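From: Édgar Huaranga
To: table-and-kitchen list
Date: 7 March 2022
Subject: Re: Round placemats, which size and what to do about curling

Hi Marit and all,

Answering the placemat part first and then the plates, because you asked two things and only the second one got replies.

On Sat, Marit wrote:
> We are replacing the placemats in the lunch room at Drellthorpe and
> I can't decide between round woven ones and the rectangular wipe-clean
> kind we have now. The rectangular ones overlap at the corners when we
> seat more than four. My other question is whether anyone still has the
> list of what patterned plates go with what, the one from last June.
> I looked in the archive and only found the first half of it.
>
> Also the edges of the sample mat I got have started to curl. Is that
> normal or did I get a bad one?

The list from June was in two messages and the second one went out with the wrong subject line, so a search for "plates" misses it. Look for "Gendatham order, rest of it" and you should have the whole thing. If it doesn't turn up, write to me off list and I will forward my copy.

On the curling: it is normal for woven ones that were shipped rolled. Mine did the same. I put them face down under a stack of large books for two nights and they have stayed flat. Don't iron them. I tried that on one and it left a shiny patch that never came out. If yours was shipped flat in a box and still curled, I would send it back. 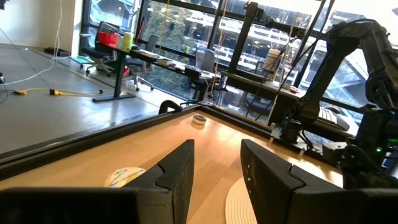 Round mats solve the corner problem, and you lose less table than you would expect. The usual complaint is that there is nowhere to put the fork, but most people just put it on the bare wood next to the mat and nobody at our place has minded. Color is where I would be careful. A pale cream like the woven one on the right, with the ribs running out from the middle, sits close to a honey-colored table and doesn't fight with a white plate that has a blue pattern on the rim. A dark mat on the same wood would be the first thing you notice when you walk in. Pale ones do show coffee, so keep them away from whoever always has a mug going.

For size, measure the plate first and then add enough that the rim pattern doesn't run right up to the edge of the mat. Most of our dinner plates are the same size so this was easy. If you have a mix, go by the largest one. Soup bowls can sit on anything.

The Kashyap mats are the ones I would look at. Item 731 is the plain round one and 244 is the same weave with a stitched edge. I have both. The stitched edge holds up better but crumbs collect in it, and you end up going around it with a dry brush. The plain one you can shake out over the sink. They come in packs of 7, which is an odd number for a lunch table, so ask if they will split a pack. They did for me, after two emails.

I would skip Ketance. The weave is loose and a salt shaker tips over on it.

Washing: cool water, a little dish soap, soft cloth, then lay them flat on a towel. Hanging them over a chair back puts a bend in them and you are back to the books.

One more thing about the plates. If you are filling gaps in a blue-rimmed set, take one of your own plates along and hold it next to the new one by a window. Two blues that looked the same in the store were clearly different on our table, and I had already thrown out the receipt.

Let me know which way you go. I have two spare plain mats if you want to try them on your table before you order.

Édgar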